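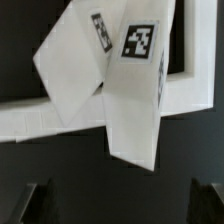
Square marker labels on white, flat-faced parts. The label on the tall central piece has a pale bluish-grey border.

A marker label, also called a square marker or fiducial label, is a flat printed tag carrying a black and white pattern of square cells. A camera and a computer program use it to work out which object the tag is fixed to, where that object is, and which way it is turned. The pattern holds a number and no readable text. Marker labels are used in workshops, stores, film studios, museums and teaching rooms.

Name

The word fiducial comes from the Latin for trust, and in surveying it has long meant a fixed point from which other things are measured. In everyday use people say marker, tag or code square. In the Drellon parts system the labels are called corner squares, after the corners that are used for measuring.

Design

Most marker labels have the same basic layout. A black band runs round the outside, and within it is a grid of cells, each either black or light. The grid is read as a number, which is looked up in a list known as a dictionary. A small dictionary may have only 30 patterns and a larger one 200 or more. Small dictionaries are often preferred where few objects need to be told apart, as their patterns can be made very different from one another.

The pattern must not look the same after a quarter turn or a half turn. If it did, the program could not tell which edge was the top. For this reason the light cells tend to form uneven shapes, such as steps, hooks and bars, often with a single cell standing alone near a corner.

Outside the black band there is a pale margin, sometimes called the quiet zone. It gives the band a clear edge to stand against, and it is usually at least as wide as one cell. Some makers print a thin cutting line round the margin, either solid or dashed.

Materials

Paper is the most common material. Self-adhesive sheets printed on an ordinary laser printer are cheap and give a dull finish. Glossy film lasts longer but can reflect a lamp, and a bright reflection may hide part of the pattern. Labels for outdoor or wet use may be engraved or painted. The Baumgart label sheet, sold to schools, holds 72 small squares on matt paper with a spare margin for trimming.

Parts that are to carry labels are often made with flat faces for the purpose. Curved faces bend the pattern and spoil the measurement. Plastic parts with a matt surface are widely used.

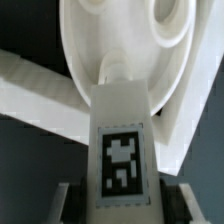
A label does not have to be straight on its part. What matters is that its position is known, so a label fixed slightly askew can still be used if it is measured afterwards. It should lie flat, without bubbles or lifted corners, and the whole of the black band should be left showing.

Reading

The program first looks for dark four-sided shapes. It then corrects each one for slant and compares the cells with the dictionary. Once a match is found, the four outer corners give the distance and the angle, provided that the true size of the label is known -- a label printed at the wrong scale will be read correctly but placed at the wrong distance.

A label seen almost edge-on shrinks to a thin strip and cannot be read. Objects that may be turned in any direction are therefore given labels on several faces. Blur, deep shadow and heavy picture compression also make reading harder.

Use in collections

The Skasitz store uses 40 mm squares on its storage boxes, one on the lid and one on each end. The Domura teaching set has labelled wooden shapes and a printed mat, and is used in lessons on angles and measurement.

Care

Paper labels can be dusted with a dry brush. Worn or scratched labels are replaced whole -- touching up the cells with a pen tends to leave uneven edges. After a label has been replaced, its position is measured again.

See also

Bar code
Registration mark
Survey target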